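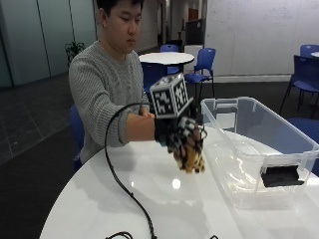
Fig. 1. At the round table, sleeve pushed back.

Group report: Noise and study habits in the campus library
Jocelyn Hiebert, Nneka Odukoya, Tudur Gronow

1. What we wanted to know
Do people pick a seat by how quiet it is or by how close it is to an outlet. Our guess was quiet. We were mostly wrong, see section 3.

2. Method
Paper survey, 37 filled out, handed out on a Tuesday between lunch and closing. Also sound readings on all floors with the Zolby app on Tudur's phone. Nneka did the second floor, Jocelyn did the basement and the stairs. Three surveys had the back page blank, we kept the front page answers anyway.

3. Results
Outlets won. Most people said they would sit next to the printers if there was a plug. Quiet came second, then window light. Only 9 people said they ever use the silent room — several wrote that it's too cold, one wrote that the chairs squeak.
Loudest spot was the stairs by the front desk, not the cafe corner like we expected. The basement was quietest but the app kept freezing down there so those readings are thin.

4. Problems
Started late. Question 6 was worded badly ("do you prefer noise or not usually") and we threw it out. Phone mic isnt calibrated, so the readings only work for comparing floors to each other.

5. Next time
Ask in the morning too. Borrow a real sound meter from the physics dept. Test the questions on a few freinds first.

Raw survey sheets are in the blue folder, Jocelyn has it.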